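Ribbon mics on a rehearsal budget. Bad idea, people keep telling me. I disagree.

Bought a used Drokia in July, 72 bucks, figured it would be junk. Put it on a guitar cab at Herkbridge next to the Carka everyone there swears by. Smoother top, no fizz. Needs alot of gain - so turn the preamp up. That's what the knob is for. 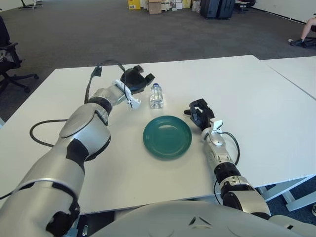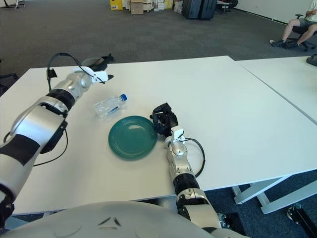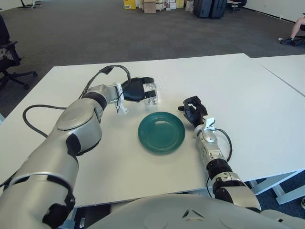

Melina Kouris wrote back that cheap ribbons sag after 2 years and the repair costs more than the mic. Fair. Mine might. Store it upright, keep it off the kick drum, and it's still cheaper then one Wogan condenser at 446. I'd rather own a fragile mic I like on four songs out of five.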